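Breltanar coloured bowls, plastic, mixed set

Reviewed after one school term and a bit of home use

I bought these in February to replace a stack of melamine bowls that had gone chalky inside. They get used for craft sorting, for fruit at morning tea, for beads, for water play, and at home for chips when people come over. This review covers the plain round bowls only. Breltanar also sells a lidded version, which I haven't tried.

What you get

The bowls come nested in a cardboard sleeve, colours mixed. You can't choose the colours when you order. My first sleeve leaned heavily to red and purple, with a single blue, and I ended up ordering again to even things out. If you need exact matching sets for a colour game, write to the seller before paying. I did this the second time and Glenys Harawira, who answers their emails, swapped two of the reds for me at no charge.

The colours are strong and flat, with no pattern or printing on the inside. The red is a warm red that leans to orange. Under warm indoor light it sits closer to the orange-yellow than I would like, and a younger child will sometimes put the two together. The blue and purple are easy to tell apart by day and a little less so in the evening.

Size and shape

The ones I use most hold 500 mL to the brim, and the large holds 1,000 mL. In practice you want to stop a finger's width below the edge, as the walls are on the thin side and flex if you pick a full bowl up one-handed. For dry things this doesn't matter. For soup I would use something else.

There are fine rings moulded into the inside. They wipe out well enough with a soft cloth, but anything sticky wants a brush. Glue in particular settles in the grooves. I have one bowl that still has a line of dried PVA in it from the first week, and it has been through the dishwasher many times since.

Stacking is fine when the bowls are dry. Wet, they grip each other, and pulling the stack apart takes two people or a lot of patience. I now leave them upside down on the rack overnight before putting them away.

On the table

They are light, and on bare laminate they slide. A small elbow is enough to send one to the edge. The fix is a cloth. I use a dark green cotton one from Cadent on a square folding table and the bowls stay put on it much better. The green also sets off every colour in the set, so you can see at a glance which bowl is which and where there's still room to put one down. A patterned cloth is a poor choice for the same reason.
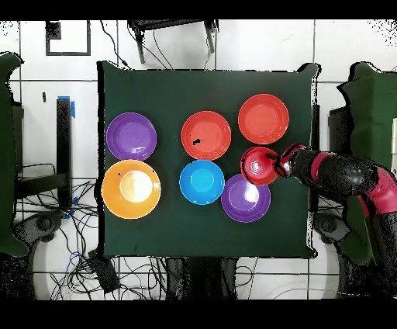 Get a cloth a size larger than you think you need. Mine barely clears the table edge and the corners ride up whenever someone brushes past, so I have bought a set of clips to hold it. The Upadhyay ones with the rubber pads work and don't mark the cloth. The cheap metal ones I had before left dents.

Wear so far

No cracks. Several have been dropped on tile from table height and bounced. The rims have picked up a few nicks, which I took down with a Cutex nail file in a minute or two – it leaves a dull patch, but the edge is smooth again. The shine on the inside has held up better than I thought it would, though the lighter colours show scratches if you use a metal spoon in them.

Staining is the weak point. Tomato left a tint in the orange-yellow bowl that has faded but not gone. Food colouring came out of everything after a soak in bicarb and warm water. Permanent marker did not come out of anything, so keep the lids on.

The sleeve says top rack only in the dishwasher. I ran one through on the bottom by mistake and it came out slightly oval. It still holds things, but it rocks and won't nest properly, so it has been retired to the laundry for pegs.

Price

They cost more than supermarket picnic bowls and less than anything from an educational catalogue. My neighbour Siu-fong Wei bought the supermarket kind at the same time for her playgroup, and 3 of hers have split at the base. On that showing I think the extra is fair. Postage is a flat rate, so order everything at once if you can.

Rating

4 out of 5. I took a point off for the mixed colours and the way they stick together when wet. I would buy them again for craft and snacks – for hot food, look at something heavier.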